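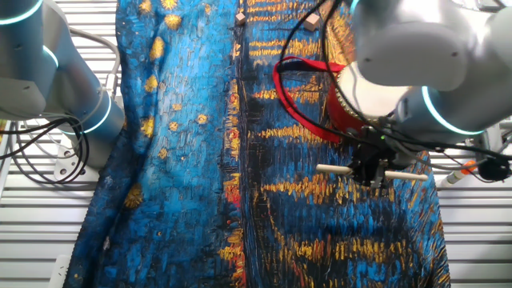

Textile Care and Handling
Handout 4: Printed cloth with a painted-style design
Instructor: Imogen Furnival. Bench sessions: Dennis Oakley, Birkett Room, 2 p.m.

Reading for this session: the Loltari notes on woven grounds, first half only. We will get to dyes in March.

Large pictorial prints are harder to lay out than plain cloth. A busy pattern of brushstrokes hides creases, especially in dark blue and black areas. Look across the cloth at a low angle before you decide that it is flat. A crease usually shows as a ridge with a shadow along one side.

Laying out
Clear a surface larger than the cloth. Find the lengthwise grain before you smooth anything. Work from the center toward the edges with flat hands, and lift the cloth to move it. Do not drag it. On a slatted surface, check for threads caught in the gaps.

Long diagonal folds
These run across the grain, so pulling at the corners stretches the cloth out of square. Lift the nearest edge, let the fold drop open, and lay the cloth down again. Repeat if needed. Pressing comes later and only from the back.

Frayed edges
Do not pull loose threads. Spread a bunched edge with your fingertips, then trim single threads to 1/4 inch. If the edge will be handled again, run a zigzag stitch along it first.

Weights
Small, smooth weights are enough for light cloth. We use 100 g for corners and 200 g for a stubborn fold. Keep the 600 g weights for canvas.

Record sheet
Note the overall size, the main colors, the position of each fold, and which edges are raw. Sketch the cloth with the top of the design at the top of the sheet. Hand the sheet to Dennis before you roll the cloth.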